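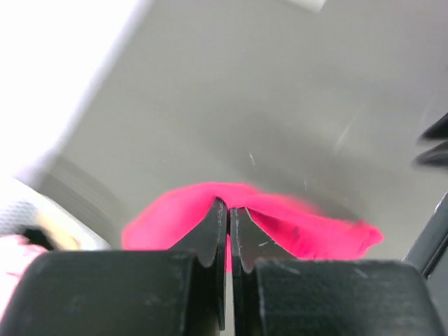 I've been nagging people about fingertip checks since September, and I promise this is the last newsletter I'll do it in (probably). From 13th October we have a written rule for soft items, and I'd love it if you'd all read it before your next shift on the cloth bench. It's one page!

The short version goes like this. Before the first pick, look at both fingertips and run a scrap of fabric along the edges. If it snags, the tips get swapped and you write it in the log. Scuffs on the housing are fine, so please stop sending me photos of them. After every 60 picks, stop the arm, check again, and wipe the pads down.

The other part is about hands. You don't reach in to straighten a cloth while the arm is live, even if it's only paused, even if the thing is bunched up and driving you crazy. Hit stop, wait for the light, then fix it. Buppha Srisuk went back through 124 entries in the Jikon log and found 13 where somebody had written "adjusted by hand" with no stop recorded. That's more than I expected, and I'm pretty sure a couple of those were me.

We argued a bit over grip force. The Zurnlow team wanted one setting for everything, and I wanted one for each fabric, so we've ended up with 2 – thin and thick – and a chart taped up next to the Roman cell. If you can't tell which one your cloth is, start on thin.

Comments go to Buppha or me, and the Ornoleo folks will get their copy once we've fixed the typos.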